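Journal > Daily > Saturday

Saturday, late

Up at six and out before the rain. I walked down to the river path and back by way of the Sambridge road, which took longer than it used to. My left knee is fine on the flat and complains on the steps. I will give it another week before I call anyone.

Breakfast was eggs and the end of the rye loaf. Then I sat down with the household accounts, which I had been putting off since August. The heating bill came to 87 dollars and the water to 32. The roof was the real damage at 1184, and I knew that was coming. I moved money out of the savings account to cover it and wrote the amount on the inside of the folder so I don't move it twice.

In the afternoon I cleared the back bedroom. It has been the place where everything goes — coats, paint cans, the old Rudora sewing machine that skips every third stitch. I made a pile for the thrift store in Zeswood and a pile for the dump. The dump pile is bigger. I kept the sewing machine again. I found my library card from the old address and more than 30 postcards I had meant to frame. They went back in the drawer.

The wall behind the wardrobe has a damp patch about the size of a dinner plate. I wiped it down and left the door open. If it is back by the end of September I will have to pay someone to look at it.
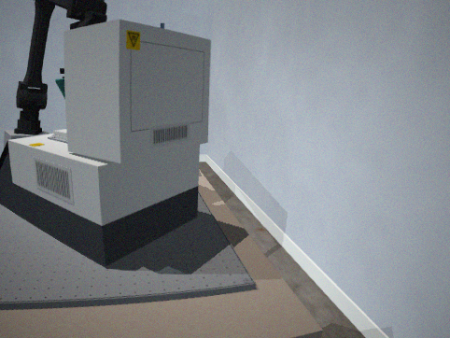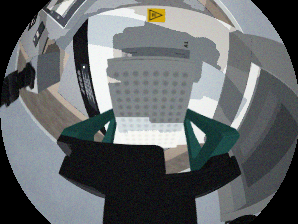 Spent the evening thinking about what color to paint that room. It faces north and gets very little sun, so the yellow I liked in the store would probably turn muddy by four o'clock. I looked through the Michiels paint chart twice and crossed out all the blues. The big cabinet in the first picture is white and light gray with a dark charcoal band around the bottom, and I could see that working with a charcoal baseboard and the rest kept pale. I would do the trim first and leave the ceiling alone. Two weekends, if the weather lets me keep the window open.

Soup for supper. Read a chapter and a half. Bed by ten.

2 comments | 5 shares

Recent entries
The roof, finally
Tomatoes, second picking
A slow bus to Zeswood
What to keep and what to give away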